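Two-arm simulation: planner reports a collision at the start pose
Posted in Motion Planning and Control

mwannasri
Our department is preparing a two-arm tabletop exercise in simulation with the Hirosik planner. The planner rejects every request with "start state in collision," although both grippers are clear of the objects in the viewer. The scene file was exported from Enton and has not been edited. We kindly request guidance on which setting should be reviewed first. Two renders are attached at the end of this post.

Arruda Support Desk
Please confirm that the collision meshes and the visual meshes use the same units. The viewer draws only the visual meshes, so an error of scale in the others will not be seen there. We also recommend a review of the padding value. It is entered in millimeters - a value of 50 is too large for work near a tabletop, and 4 or 6 is customary. After any change, the planning scene must be reloaded in full.

dotness_user
Same error on our side. Reinstalling fixed it, not sure why.

mwannasri
The padding had been set to 50. With a value of 6 the request is accepted. The Department thanks the Support Desk for its assistance.

Attachments (2)

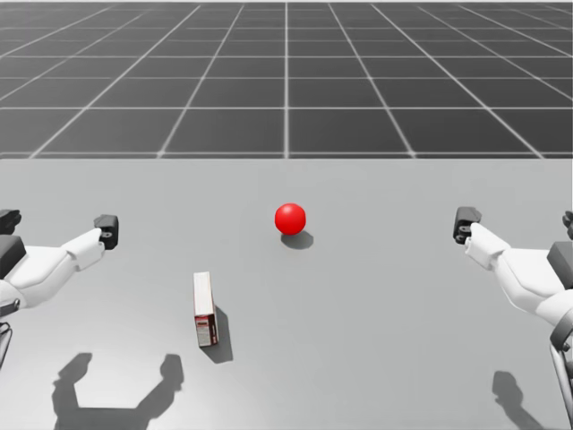
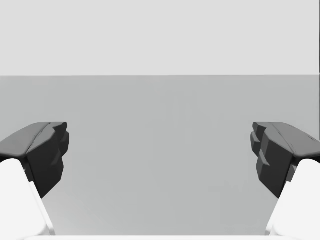
Simulation renders, posted by Mayuree Wannasri. First: both arms, with the ball and carton. Second: two gripper fingers, nothing held between them.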